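The Bag Problem

By the second week of November Gunvor Torvik had stopped hating the bag and started to admire it.

She said so out loud at ten to eight in the morning, with her coat still on, and Penrose looked up from the other desk to see whether she was all right.

"It's got no shape," she said. "Think about it! A pear has a shape. You see half a pear and you can guess the other half. A bag is just whatever happened to it last."

"You've been on the train with this, haven't you?"

"Since Cuncombe."

She had, too. She had drawn it in the condensation on the window, first a line for the finger and then a scribble for the plastic, and then she had rubbed out the scribble and looked at what was left, and nearly missed her stop.

The planner was called Skarko and it was four years old, older than her time at the company and a good deal older than Penrose's. It was lovely code. Somebody long gone had cared about it, and you could tell from the comments, which were polite and sometimes funny (one of them, above a particularly nasty bit of matrix work, just said "courage"). Skarko took in what the cameras saw, built a tidy little model of everything on the counter, and then planned a path through the model from start to finish. With a tomato it was superb. With a loaf it was very good. Give it a see-through bag and it built a model of something like a cauliflower, planned beautifully around the cauliflower, and sent the fingers into thin air.

They had 206 recorded runs of it doing this. Gunvor had watched all of them, some of them twice, with toast.

"So here's what I thought," she said, getting one arm out of her coat and forgetting the other. "Why are we asking what the bag looks like?"

"So we can pick it up?"

"But I don't know what a bag looks like when I pick one up! I'm at the till, I'm talking, I'm looking for my card. I pinch and I pull. If it pulls back, I've got it. If it doesn't, I pinch again a bit further in."

Penrose thought about this. He was a careful young man who wrote his tests first and labelled his mugs. "You want to take the bag out of the model."

"I want to take the bag out of the model!"

"Groleck will have a fit."

Groleck was the checker. It sat between the planner and the motors, and its whole job was to refuse things. It refused paths that went through walls and paths that went through the counter, and it certainly refused paths that ended inside something nobody had described to it. Gunvor was fond of Groleck in the way you're fond of a strict aunt. She pulled her chair up beside Penrose's and they opened the file together.

It took them the whole morning to work out what to tell it. In the end they gave it a fog. A patch of space, soft at the edges, where the arm was allowed to go slowly and had to keep feeling as it went. Everything with a proper shape stayed outside the fog and kept its proper walls. Inside, there was only a speed limit and a question, asked 200 times a second: is anything pulling back?

"What counts as pulling?" said Penrose.

"Ah," said Gunvor, and at last noticed her coat.

That was the afternoon gone. A bag weighs next to nothing, and the arm's own joints grumbled louder than any bag could. They plotted the grumbling. They subtracted the grumbling. Penrose found that it changed with the angle of the wrist, and was so pleased to have found it that he went and told the people upstairs, who were having a meeting about car parking. When he came back he had the idea that saved them. Instead of looking for a big pull, look for a small one that grows as you lift. Noise wanders about. A bag, lifted, only gets more bag.

"Oh, that's good," said Gunvor. "That's really good. Write that above the function, exactly like that."

He typed it in. Lifted, only gets more bag.

The first try at half past four did nothing, having been given a fog the size of a pea. The second stopped dead, and Groleck printed 777 lines of complaint, each one the same, about a unit somebody had left in millimetres. (Gunvor had. She owned up.) On the third the arm came down, slowed, and felt its way in like a hand going into a coat pocket. The line on the plot trembled. It trembled again, and then it began to climb, very slightly, and went on climbing.

Neither of them spoke. Penrose had hold of her sleeve.

"Fifty-seven," she said at last.

"What is?"

"The run number. Fifty-seven on the new branch. Write it down, we'll want it."

He wrote it on his hand, there being no paper near, and she saved the log in two places and then a third. The window had gone dark by then. She was already wondering about string, and about socks, and whether you could give a fog to a wet tea towel, and she had her coat back on before she realised she didn't want to go home.

"One more?" said Penrose.

"One more," said Gunvor, and pulled the picture up from the wrist camera to have another look at it.
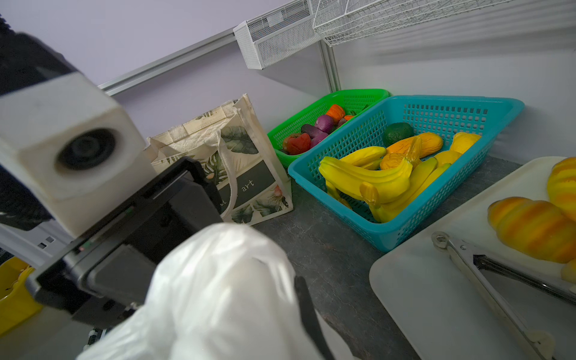

The bag in the gripper, with the shopping behind.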